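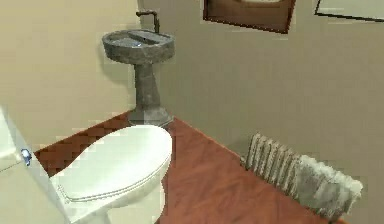
Simulation afternoon at Doveck

Last Thursday, 22nd January, a group of us went out to the Doveck workshop in Vinditville for their winter open day, and I have been talking about it at dinner ever since. If you missed it, there is another one planned for August, and I'd put your name down early. The room they use holds far fewer people than wanted to be in it.

The theme this time was home robots, and more exactly the part of the work that takes place before any robot goes near a home. The Doveck team builds rooms on a computer. Kitchens, hallways, laundry corners, and the one they opened with for us, a little bathroom with a toilet, a gray pedestal sink and a big old ribbed radiator down by the floor. They call the program Plunora, and it was up on the large screen when we walked in, so we had a good long look at the bathroom while people were still finding chairs and hanging up wet coats.

I had expected something much fancier, like a movie. The rooms are fairly plain. The edges are blocky in places, and where the floor meets the wall near the toilet it goes up in tiny steps like an old video game. Somebody in the second row asked about that straight away (good for them!) and the answer was that the team would sooner have 300 plain rooms than 10 beautiful ones. A robot that has practiced in only one bathroom tends to learn that bathroom. Change the color of the walls or put the sink on the other side, and it can get lost. So they make a lot of rooms, keep each one light enough to run fast, and spend the saved time on variety.

The bathroom turned out to be a great teaching room, because it is full of things that are easy for us and hard for a machine. Take the flush button, small and blue and set into the tank. To press it, a robot has to find it, come at it from a sensible direction, push hard enough and then stop pushing. The toilet lid has a curved edge with only a thin line between it and the seat. The faucet is a slim, dark tap that reaches out over the bowl, and a careless arm could knock into it on the way to somewhere else. We spent a good ten minutes just on the lid. I had no idea there was so much to say about a lid.

Then there is the question of space. A small bathroom leaves only so much floor between the toilet and the radiator, and a robot on wheels has to fit its base in there and still have room to turn. The presenters talked us through how they choose where the base should stop before the arm starts moving. Park too close and the arm has nowhere to bend. Park too far off and it can't reach. They said that most of the failures they see in practice runs begin with a bad parking spot, long before the hand touches anything, and several of us who drive in downtown Vinditville felt a certain sympathy.

After the break (excellent coffee, and the almond cookies went fast) we split into 4 groups and each group got to design a task. The rule was that you had to write it in one plain sentence, as you would say it to a person. Ours was "close the lid and turn off the tap," and we were quite pleased with it until we were asked how the robot should know when it was done. Is a lid closed if it is a finger's width up? What if the tap was off to begin with? We rewrote that sentence again and again, and I think every version was worse than the last – but I learned more from it than from the slides.

The Chaturvedi group, who share the building, showed the other half of the story with a real arm on a bench. It did 2 short jobs, moving a bar of soap into a dish and pulling open a drawer. The soap went skidding off the first time and there was a cheer from the back when it made it on the second try. I loved that they left the miss in and let us see it. One of the engineers explained that soap is a pain to get right on the computer, since slipperiness is hard to copy, and that this is where practice rooms and real rooms still drift apart. They test on the bench, go back and adjust the computer version, then test again.

The question time ran well over. People wanted to know about stairs (not yet), pets (a whole separate problem, apparently) and whether the rooms are copied from real houses. Some are loosely based on rooms the team has measured, and others are put together from a library of sinks, tubs, radiators and so on, with the computer shuffling the layout.

A few practical notes for anyone going in August. Parking is behind the building and the entrance is on the side, by the loading door. Bring a sweater. Children are welcome and got the best seats last week. And if you get the chance to design a task, pick something with a lid.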